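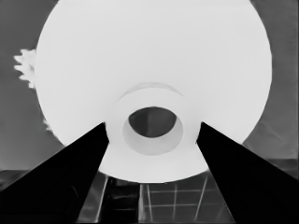

二、仿真工位:先过规矩,再上真机

上午在Narstead看完装配线,十点多被带到里间。Radka Krasniqi负责讲,语速很快,我记得乱,先按笔记敲出来,回头再理。

屏幕上是夹爪腕部视角的灰度仿真,两根黑色手指从下面伸上来,夹在白色圆盘中间那圈凸起的两侧。圆盘左边缘有一小块毛糙的碎边,有人问算不算模型缺陷。Radka说他们的规定是:看到就记,先别删。零件模型改一次,版本号加一次,旧的测试结果全部作废重跑。这条我觉得我们也该抄。

几条规矩,墙上贴着的,抄得不全:

仿真里同一个抓取动作跑满300次,才能申请上真机。中间改过参数的,从头数。
真机第一轮限速,每秒50毫米,人站在围栏外。
夹持力上限写在任务单上,操作员不能自己改,要改找当班工程师签字。
急停每班开工前按一次,按完要登记。Usman Bhutto当场翻登记本给我们看,六月的那几页填得很满,字有点潦草。
失败的记录和成功的放一起存,不许另开文件夹。

问了一个问题:仿真里指尖对得很准,真机偏了怎么办?答:先查标定,再查工件公差,最后才动程序。顺序写死的。以前有人一上来就改程序,改完换个工件又偏,来回折腾了好几天。标定板放在Gavar柜子最上层,用完必须归位,柜门上有签字表。

三、Kazmi夹具间

时间不够,走马观花。夹具都有编号,指尖垫片到2,000次循环强制更换,不看外观。我问磨得不厉害能不能接着用,Usman摇头,说看外观这事每个人标准不一样,吵不出结果。有道理。

换下来的垫片装袋,写上设备号和日期,留12个月。袋子堆了一整排架子。

备件标签用的是Bondeck系统,扫码出库,扫不上就不给领。旁边同事嘀咕说太死板了,我倒觉得还行,我们仓库要是有这个,上回也不至于找半天。

四、没来得及问的

围栏门的联锁多久测一次?讲解时带过一句,没听清。
仿真和真机的摩擦系数谁来定,有没有书面依剧。
外来人员能不能进限速区。我们这次全程站黄线外面,但没见到书面说明。
任务单模板能不能给一份。Radka说要先问一下,让我发邮件。

午饭在他们食堂,面条偏咸。下午一点半的车往回赶,在车上写的,错字见谅,签字表的照片回去在传群里。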